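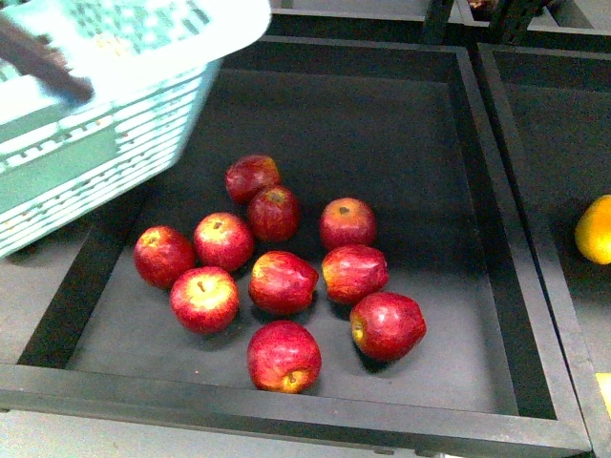
A green shopping basket beside a black display bin.

Cruzado novel goes back into print with a new final chapter

Dec 1, 2018

Drulleo Press will reissue The Salt Ledger, the first novel by Danilo Saludo, in a paperback edition that restores the ending the author wrote before the book was cut for its original release.

The new edition runs 12 pages longer than the old one. It has a first printing of 2850 copies and will be sold through independent bookstores and the publisher's own website. An e-book is planned but has no release date.

The Salt Ledger is set in Cruzado, a harbor town where a young clerk is hired to copy the account books of a failed shipping company. Most of the story takes place over one winter. The clerk, Inez, finds payments to a man who is supposed to have drowned, and she spends the rest of the book trying to decide whether to tell his family.

In the version readers know, the book stops on the night before she visits them. The restored chapter follows her to the house and stays there through the meal. Saludo said the scene was in every draft until the last one.

"My editor thought it explained too much, and I was tired and agreed with him," he said. "I have read it again maybe twice a year. I still think she should get to the door."

The original edition came out from a small house called Destach, which printed roughly 1000 copies and closed not long afterward. Rights to its list were tied up for several years and went back to the authors one at a time. Saludo got his back in August and signed with Drulleo the same month.

Used copies of the Destach edition have been hard to find. The book never had a wide release, but it was passed around among readers of crime fiction and turned up on a number of reading group lists, partly on the strength of his later novels. His third, Flundwood, was his first to be carried by the larger chains and is still the one most readers start with.

Drulleo said the text has been reset from the author's typescript, with the Destach edition used to check spelling and place names. A few small errors have been fixed, including a tide table in the fourth chapter that had high water coming twice in one afternoon. The old cover art, a drawing of an open ledger, has been dropped for a plain blue jacket with the title in white.

The paperback also has a short afterword by Saludo on how the book was written. He worked on it at night while keeping the books for a lumber supplier, and he says the long lists of goods in the first part are taken almost line for line from invoices he handled there. Some reviewers at the time complained about the lists. They have not been trimmed.

Readers who own the first edition will not have to buy the new one to see the missing chapter. Drulleo is printing it as a separate stapled booklet, without the afterword, and will mail it for the cost of postage while supplies last. Requests can be made through the order page on the publisher's site.

Saludo will read from the restored chapter at two bookstore events next month. Times and locations will be posted when they are confirmed. He is also at work on a new novel, his fifth, which takes place in Cruzado some 40 years after the first book and has an older Inez in a minor part. Drulleo has not said when it will be published.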